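Brimell workshop arm now sorting blocks, open night Tuesday

Quick update from the shared shop on Adgate. The arm build is up and moving. 171 hours on the sign-in sheet so far, most of them evenings, plus 2 weekends lost to a bad power supply.

Budget was $2,000 and they came in under, mostly thanks to a secondhand controller from Bralis. Cables were the suprise cost. Again.

Current job is color sorting on the wood board. Toy blocks, so stars, cylinders, a heart, a few others. Greens and reds on one side, yellows and blues get their own spots. Rod comes down from above, stops just over the wood, then on to the next one.

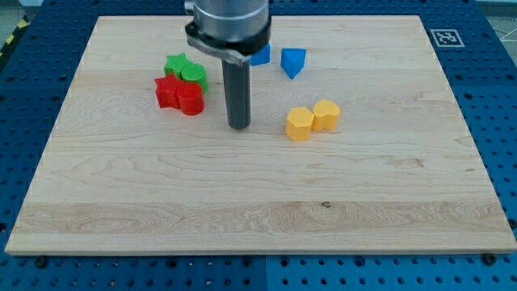 Still to do: a quieter fan, a proper e-stop box, and somebody needs to rewrite the homing routine so it doesnt take three tries on a cold start. Code is on the shop drive in the folder called Lý, read the notes file first. Please don't change the speed limits without asking in the group chat.

Doors open at 7 p.m. Tuesday. Free, kids fine with an adult, stay behind the tape when the arm is running. Street parking only, the back lot is closed through March. If you have spare M6 bolts bring them, we are always out.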